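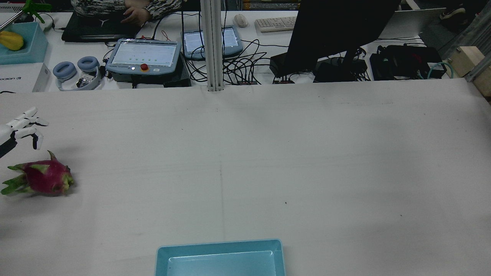 Briem Dividend Reinvestment Plan
Frequently Asked Questions

Home | Shareholder Services | Forms | Contact

These answers cover the Briem Plan, the dividend reinvestment plan for holders of Hulturico common stock. Grallovel is the plan administrator and keeps the records. If an answer here differs from the plan prospectus, the prospectus controls.

JOINING THE PLAN

What does the plan do?

It takes the cash dividend you would have been paid on your Hulturico shares and buys more Hulturico shares with it. The new shares are held in your plan account with Grallovel. You can reinvest all of your dividend or only part of it.

Who can join?

Anyone who owns at least one share registered in their own name. If your shares are held by a brokerage, you are not a registered holder and you can't join directly. Ask your broker whether it has its own reinvestment service, or have one or more shares moved into your name first.

How do I sign up?

Log in to your account and choose Dividend Options, or mail in Form 551. Joint accounts must use the paper form, and every owner has to sign it. Make sure the names match the registration exactly, including middle initials. A form that doesn't match will be returned unprocessed.

When does my enrollment start?

With the next dividend, provided we receive your request on or before the record date. Requests that come in after the record date apply to the dividend after that one. The record date is announced when the board declares the dividend and is posted on the Shareholder Services page.
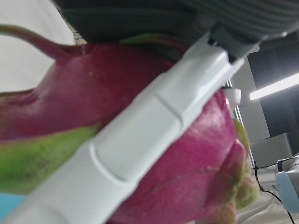

Photo courtesy of Irkbridge

FEES AND PRICES

What does it cost?

Hulturico pays the cost of reinvesting dividends. You pay a $2 transaction fee each time you buy shares with your own money, and the same fee plus a brokerage commission when you sell. Fees are taken out of the payment or the sale proceeds. You will not get a separate bill.

What price do I pay for reinvested shares?

If Grallovel buys on the open market, your price is the average price paid for all shares bought for plan members in that purchase period. If Hulturico issues new shares to the plan, your price is the average of the high and low on the dividend payment date. Your statement says which method was used.

Can I set a limit price?

No. The plan does not accept limit orders or orders for a particular day. If the price on the day matters a great deal to you, a brokerage account will suit you better.

Does the plan protect me if the stock falls?

No. Plan shares rise and fall in value like any other Hulturico shares. Hulturico can also reduce or drop its dividend, in which case there may be less to reinvest or nothing at all. Plan accounts are not bank deposits.

FRACTIONAL SHARES

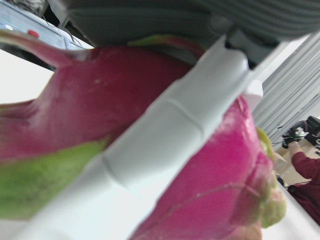

Why does my statement show part of a share?

Your dividend is invested in full, down to the last cent, and it will almost never match the price of a whole number of shares. Grallovel credits you with the fraction and carries it forward. Suppose you want some dragon fruit, the pink kind with green-tipped scales shown here, and you don't have enough money for a whole one. A grocery store would send you home without it. The plan sells you the slice you can pay for and adds the next slice when the next dividend comes in. Fractions earn dividends too, in proportion to their size.

Can I get a certificate for a fraction?

No. Certificates and electronic transfers are for whole shares only. If you close your account, any fraction is sold and you get a check for it, less fees.

Do fractions carry a vote?

Your proxy card shows the whole and fractional shares in your plan account, and both are counted.

BUYING MORE SHARES

Can I send in extra money?

Yes, by check or by automatic withdrawal from a U.S. bank account. Make checks payable to Grallovel and write your account number on the front. Cash, money orders and third-party checks are sent back.

When is my money invested?

Payments are held until the next purchase date. The schedule is printed on the back of your statement. No interest is paid on money waiting to be invested. You can ask for an uninvested payment to be returned as long as we hear from you before the purchase date.

What happens if my check bounces?

The shares bought with it are taken back out of your account and sold. If the sale doesn't cover the amount owed, Grallovel can sell further shares from the account to make up the difference.

SELLING AND LEAVING

How do I sell?

Online, by phone or by mail. Phone sales are not available for 20 business days after a change of address or bank details. Once a sale order has been accepted it can't be canceled.

How do I leave the plan?

Use the tear-off slip on your statement. Tell us whether you want your whole shares moved to direct registration, sent to your broker or sold. If you don't pick one, they go to direct registration in your name and future dividends are paid in cash.
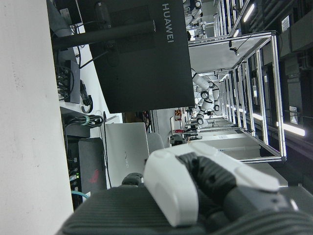 One shareholder wrote to ask why a dividend on only 16 shares should be taxed at all, when the money went straight back into the company and never reached a bank account.

The size of the holding makes no difference, and neither does reinvestment. For federal income tax purposes, a reinvested dividend is generally treated the same way as one paid in cash. The amount appears on the tax form you receive after the end of the year. Shares held inside a retirement account follow different rules. Please speak to a tax adviser about your own position.

TAXES AND RECORDS

When do tax forms go out?

They are mailed in January, or posted online if you have chosen electronic delivery. Check your mailing address in December. Replacement forms can be printed from your account at no charge.

How do I work out my cost basis?

Each reinvestment is its own purchase with its own date and price. Keep your statements for as long as you own the shares and until the tax return for the year of sale is well behind you. Grallovel tracks basis for shares bought through the plan. Shares you deposited from elsewhere may show no basis unless the earlier holder of the records passed it along.

I moved and stopped getting statements. What should I do?

Update your address online or by signed letter. Accounts with returned mail and no contact from the owner can be turned over to the state as unclaimed property. Logging in counts as contact in many states, though some require more.

Can I name a beneficiary?

Yes, if the account has a single owner or is held jointly with right of survivorship. Ask for the transfer on death form. It replaces any earlier one on file.

Can the plan be changed?

Hulturico may change, suspend or end the plan. Members are notified in writing of any material change.

Related: Dividend history | Plan prospectus | Form 551 | Lost certificates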